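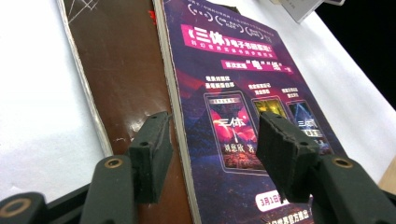

Chapter 5 opener. A brown hardcover and a purple promotional booklet on a white table.

Chapter 5
Following Water on Foot

Key terms: true left, true right, confluence, braid, ford, runout, strainer, flood terrace

Most people who take up backcountry walking fall in love with ridges first, and who can blame them? A ridge gives you the view and the breeze, and on a clear morning you can see pretty much where you will be eating lunch. Valleys ask for more patience. The track wanders, the trees close in, and just when you have settled into a comfortable stride the path walks straight into a creek and comes out the other side a little way upstream, as though you ought to have known. This chapter is about that kind of walking, and we hope that by the end of it you will look forward to a long day beside a river as much as any day on the tops.

We will spend much of our time in the valley of the Waletti, which you met briefly at the end of the last chapter when we were talking about contour lines. It is a good river to learn on. In its upper reaches, above the old stock yards at Mendov, it is hardly more than a stream you can hop across on a dry day in late summer. Below the place where Han Creek comes in it becomes a proper river, wide and stony, with gravel bars that shift after every big storm (so please don't trust anybody's sketch map of them, including ours!). Farther down again it squeezes through the gap under Isness Ridge, and there the track gives up on the riverbank altogether and climbs well above it.

A walk from Mendov down to the Isness gap takes most parties two days, and slower parties are very welcome to make it three. In that distance you will meet nearly every problem that a river can set a walker. There are side creeks with steep, greasy banks. There are flats where the grass is so thick that the old path has vanished under it, and where you will do better to keep to the foot of the hill and go a bit farther around. And there are four fords on the main river, each with its own character, which we will visit in order as the chapter goes along.

Before we set out, a word about left and right. River people say "true left" and "true right," and they mean the left and right banks as seen by someone facing downstream. It sounds fussy until the first time you are walking up a valley with a friend who is walking down it, and you agree to meet on the left bank, and you spend a long damp afternoon on opposite sides of the water shouting at each other. From now on, every direction in this book that concerns a river will be given this way. If it helps, pencil a small arrow on your map pointing downstream and turn the map so the arrow points away from you. Your left hand is then on the true left.

The other idea to carry with you is that a river has a recent past, and it leaves plenty of it lying about. Dry grass and twigs caught in the branches of a bush show how high the water has been. A flat shelf of ground with mature trees on it has probably been left alone for a good while, and a flat shelf with nothing but saplings and clean gravel may not have been. When you choose a campsite on one of the flood terraces, you are reading these signs, and Section 5.2 goes through them slowly, with a practice exercise you can try at any creek near your home.

We should also say plainly that this chapter contains a great deal about deciding not to cross. In May, when the first long rains reach the Waletti, the lower fords can be closed to walkers for days together, and the right plan is to put the kettle on and wait, or to turn back to Mendov the way you came. Leave enough food and enough slack in your plans that either choice is an easy one to make.

Before you read on

Take out the map you made for Chapter 4 and find the point where Han Creek joins the main river. Mark the true left and true right banks on both streams. Then look at the contour lines on either side of the confluence and write a few sentences on where you would expect the flattest ground to be. Keep your notes, as you will need them again in Section 5.3.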